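共用キッチン改善事業「Flilow」 中間進捗報告書

対象期間:事業開始から2月末まで
提出先:Prokora財団 生活環境助成担当
実施団体:Sipos居住支援室

1.事業の概要

本事業は、当室が運営する短期滞在型住居「Prornar」の共用キッチンについて、流し台まわりの設備と備品の配置を見直し、入居者が交代しても同じ手順で調理と後片付けができる状態を整えることを目的としております。交付決定時にお示しした計画のうち、今期は第1工程(現状の把握)および第2工程(流し台まわりの整理)を実施いたしました。第3工程にあたる食器収納の改修は、次期に着手する予定です。

Prornarの入居者は平均して数か月で入れ替わります。調理の経験や生活習慣は入居者ごとに大きく異なり、洗剤の置き場所、食器を乾かす場所、浄水の使い方といった日々の細かな事柄について、これまで明文化された取り決めがありませんでした。前年度の入居者面談において寄せられた共用部に関する意見は74件あり、その相当部分が流し台とその周辺に集中しておりました。今期の活動は、この面談結果を出発点としております。

2.第1工程:現状の把握

第1工程では、共用キッチンの使用状況を朝、昼、夜の3つの時間帯に分けて確認し、あわせて退去予定者への聞き取りを行いました。主な所見は次のとおりです。

(1)流し台の左右の役割が定まっておらず、使用前の食器と使用後の食器が同じ面に置かれることがありました。夕食の時間帯には、洗い終えた皿の隣で下ごしらえが行われる例も見受けられました。

(2)台所用洗剤が複数同時に開封され、どれを先に使い切るべきかが判然としない状態でした。詰め替え用の保管場所も、流し台下と物品庫とに分かれておりました。

(3)浄水器の利用方法について、新しい入居者への説明が口頭のみで行われており、説明の内容が担当者によって異なっておりました。カートリッジの交換記録も、過去の一部が確認できませんでした。

(4)天板の拭き上げに用いる布と食器用の布の区別が徹底されておらず、衛生面での改善が必要と判断いたしました。

3.第2工程:流し台まわりの整理

第1工程の所見を受け、流し台を中心とする範囲について配置の基準を定めました。天板は既存の黒い御影石をそのまま使用し、ステンレス製の流しについても交換は行っておりません。計画段階では流しの入れ替えも検討いたしましたが、状態に問題がないことから見送り、当該経費は第3工程の収納改修に充てたいと考えております。費目間の流用につきましては、別途、変更申請書を提出いたします。

浄水器は天板の左奥の角を定位置とし、その隣に台所用洗剤を置くこととしました。洗剤は中身の残量が外から分かる透明な容器のものを使用し、開封は一度に1本までとしております。白いホースと散水ヘッドは従来の位置から変更せず、使用後はヘッドを留め具に戻すことを利用手順に加えました。食器については、黒い天板の上でも見落としにくい、縁に色のあるものや柄の入ったものを優先して残す方針としております。
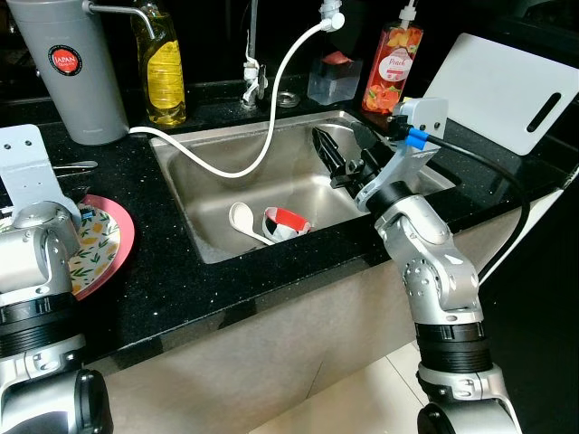
Chia-jung Mok

配置の基準を定めるにあたり、最も意見が分かれたのは流し台の左側の扱いでした。入居者からは、皿やトングなどの調理用具を手の届く範囲に置いておきたいとの要望が多く寄せられました。一方、運営側には、天板の上には極力物を置かないという原則を優先したいとの考えがありました。協議の結果、調理中および食事の前後に限り左側に食器と用具を置くことを認め、それ以外の時間は所定の棚に戻すという運用で合意しております。

洗剤と浄水器については、当初より大きな異論はありませんでした。ただし、左奥に物が集まることで背面の壁際が拭きにくくなるとの指摘があり、週ごとの清掃の際には一度すべてを手前に移し、天板の奥まで拭き上げることを清掃手順に明記いたしました。黒い天板は水滴の跡が残りやすく、乾拭きまでを一続きの作業として定めております。

4.利用手順書の整備

第2工程の一環として、入居者向けの利用手順書を改訂いたしました。従来の手順書は文章が長く、入居時に一度読まれたのち参照されることがほとんどありませんでした。改訂版は両面1枚に収め、表面に日々の使い方、裏面に清掃と備品の補充に関する事項を記載しております。日本語版のほか、やさしい日本語による版と繁体字中国語版を用意し、いずれも入居時の面談で担当者が読み合わせを行うこととしました。

手順書には、浄水を使う場面と通常の水を使う場面の区別を新たに記載いたしました。飲用および炊飯には浄水を、食器洗いには通常の水を用いることを基本としております。カートリッジの交換記録は物品庫の台帳に一本化し、担当者の交代があっても履歴が途切れないようにいたしました。

5.成果と課題

今期の取り組みにより、流し台まわりの配置について運営側と入居者の双方が参照できる基準が整いました。入居者との定例の懇談においても、洗剤の置き場所に関する問い合わせは寄せられなくなっております。清掃当番の引き継ぎに要する時間も短くなったとの報告を担当者から受けておりますが、計測に基づくものではないため、次期に改めて確認いたします。

他方、次の点が課題として残されております。

第一に、食器の総数が収納の容量に見合っておりません。退去者が残した食器が加わり続けており、受け入れと処分の基準を早急に定める必要があります。

第二に、夜間の利用後に食器が翌朝まで残される例が続いております。夜勤のある入居者の生活時間に配慮しつつ、どのような取り決めが可能か、懇談の場で引き続き協議いたします。

第三に、布類の区別については色分けを導入したものの、洗濯後に混在することがあり、保管場所そのものを分ける方向で見直しを進めております。

6.予算の執行状況

今期の支出は、備品購入費、印刷費および翻訳謝金が中心であり、いずれも計画の範囲内で執行しております。流しの入れ替えを見送ったことにより、設備費に未執行額が生じております。内訳は別紙2の収支表をご参照ください。領収書の写しは当室にて保管しており、ご求めに応じて提出いたします。

7.次期の予定

次期は第3工程として、食器棚の内部の仕切りを改修し、日常的に使用する食器と来客用の食器を分けて収納いたします。改修に先立ち、全食器の点検を行い、欠けやひびのあるものを除きます。工事期間中は共用キッチンの一部が使用できなくなるため、入居者への周知を事前に行い、簡易な調理の場所を談話室に確保する予定です。

あわせて、改訂した手順書の使われ方について入居者への聞き取りを実施し、必要な修正を加えたうえで、最終報告書に添付いたします。

本報告書の内容に関するお問い合わせは、Sipos居住支援室 Flilow事業担当までお願いいたします。

添付資料
別紙1 共用キッチン利用手順書(改訂版)
別紙2 収支表
別紙3 入居者面談 意見一覧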